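Natstead Textile Care Project
Final report, Hjørdis Nordin
November 18, 2024

What it's about

Folding white cotton twill and what happens to the creases. Started from a simple complaint in the shared laundry at Natstead: things come out of the cupboard looking worse than they went in. I wanted to know if it's the washing, the folding or the stacking. Short answer is mostly the stacking, but the folding matters more than I thought it would.

Background

Twill is a weave where the threads step over by one each row so you get diagonal lines. Denim is twill, so are a lot of work aprons and kitchen cloths. It's heavier than plain sheet cotton and it drapes in big soft folds instead of small sharp ones. Good for hiding wrinkles, bad for stacking, becuase the folds don't want to lie flat. Most of the household advice I found is about shirts and fitted sheets. Hardly anything on heavier cloth with seams running across it.

The seams turned out to be the real problem. Anywhere there's stitching the cloth is thicker and stiffer and it won't bend where you want it to. It bends next to the seam. So if you fold by matching up the corners, the way everybody was taught, the fold lands a little off and the next one is worse.

Materials

White twill pieces from the Natstead linen cupboard, all with stitched seams, all used before. Some were in nicer shape than others. A flat table. A steel ruler. Two shelves, one for each folding method. Detergent was Haslinger, the plain one, same dose every load.

Method

Total of 83 folds over October. Washed, line dried, then folded one of two ways.

Corner method: find two corners, match them, fold in half, repeat.

Seam method: pick the cloth up by one point, let the rest hang, find the longest seam and lay that down straight first. Fold paralell to it. Ignore the corners till the end. 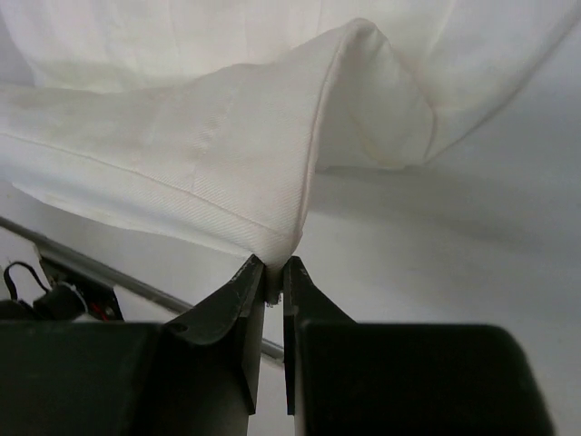
The picking up part is slower to learn than it sounds. Grab too much and the whole piece comes up in a lump and you're back to shaking it out. A small pinch near an edge works best, the weight pulls the rest down and the seam shows itself. After a week or so I could do it without thinking.

Each folded piece stayed on its shelf for 2 days, then got opened flat and scored for creases, none / light / heavy. Scoring was by eye. I did all of it myself, so the scores are at least consistent but a second person would have been better.

Results

Seam method pieces came out flatter, mostly light or none. Corner method had more heavy creases, nearly always in a line right beside a seam. Bottom of the stack was worst for both. Anything on top was fine no matter how it was folded, which kind of spoils the comparison for those.

Seam method takes longer. Didn't time it properly, should have.

Problems

Yellowing along stitching on some of the older pieces made light creases hard to see. Hems that had gone wavy never folded square with either method, I left them in anyway. Also lost one day of scores when the shelves got restacked.

Next time

Shorter stacks. Time every fold. Try rolling as a third method, and maybe a thinner cloth to see if the seam thing still holds up. Score sheets are in the blue folder with the Prerkari group's reports.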